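Flidgate: notes and data card

Version of Oct 16, 2021

Hi, and thanks for looking! Flidgate is my little side-by-side trial of two grippers on kitchen doors and the stuff that lives behind them. I started it in June when I got tired of arguing with people (mostly myself) over which gripper to leave on the arm. Everything I logged is in this folder, along with the scripts I used to sort it, and you're welcome to poke at any of it.

What got compared

Two grippers, both on the same arm, both driven by the same controller. The first I call Jurnport, after the repo its driver came out of. The second is Flemodora, a parts-bin design I've been fiddling with for far too long. Flemodora has softer pads and a slower close. Jurnport is snappier and a good deal louder, and I'll admit I went in rooting for the quiet one.

I ran the same 5 tasks with each:

1. Pull the lower fridge door open from nearly closed.
2. Push it shut from wide open.
3. Take a drink can off a door shelf.
4. Take a small water bottle off a door shelf.
5. Put either one back without knocking over its neighbor.

Task 5 is the mean one. I added it on a whim and it ended up eating most of my evenings.

How an episode goes

I drive the whole thing by hand with the controller, so what you're getting is my driving plus the gripper, and my driving has good days and bad days. I try to switch grippers often so that neither one gets all the good days. An episode starts when I hit record and stops when the arm is back clear of the door. If I bail out halfway, the episode stays in and gets marked "quit" in the notes column.

The view is from head height, looking down toward the open door. I like it for the shelves, since both of them are easy to read from up there: a can and a snack cup up top, a bottle with a teal cap on the lower one. It's less great for the gripper when it's working out by the door's edge, and I'd want a second view on the wrist next time. Keep an eye on the cable too – it comes up out of the top of the gripper and loops down beside the arm, and on a tight approach I found myself driving around the cable more than around the door.
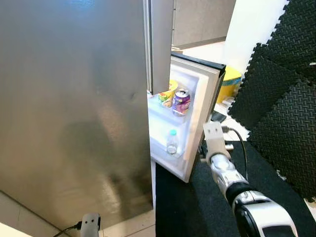
What's in the folder

episodes/ has one subfolder per run, with the video, the joint log and the gripper commands.
index.csv lists every run, 2028 of them, with task number, gripper name and my notes.
tools/ holds the sorting script, plus a plotting script that I keep meaning to clean up.
hettiarachchi/ is the config for the controller. That's just my name for the settings profile, so don't go hunting for a package called that.

First impressions, gripper by gripper

Jurnport is the better door opener, no contest. It gets on the edge quickly and it stays put while the door swings. On the bottle I had to be really careful, and a lot of my "quit" notes are me losing my nerve halfway through a squeeze.

Flemodora is lovely on the can and the bottle! You can come in a bit crooked and the pads sort it out. On doors, though, it slides. I tried a longer approach and a steeper wrist angle and got a little more out of it, but I still swap to Jurnport for tasks 1 and 2 when I just want the thing open.

Things to know before you use it

It's one kitchen, one fridge and one driver. The lighting is whatever the room was doing that day, and the steel side of the fridge picks up soft reflections that my simple edge finder kept mistaking for something real. If you're training anything on door edges, check how it does on that big shiny panel first.

The notes column is me typing fast. "Slipped" means the item or the door moved inside the grip, "dropped" means what you'd think, and "ugh" means I meant to come back and write something better.

Gripper commands in the oldest runs lag the video by 2 frames. The sorting script fixes this if you pass it the shift flag, and leaves the files alone if you don't.

Using it

Take what you like, for work or for fun. A mention of Flidgate would be nice. If you find a run filed under the wrong gripper, open an issue with the run number and I'll fix the index. Wrist camera mounts are next on my list, so if you have one you're happy with, please send me the drawing.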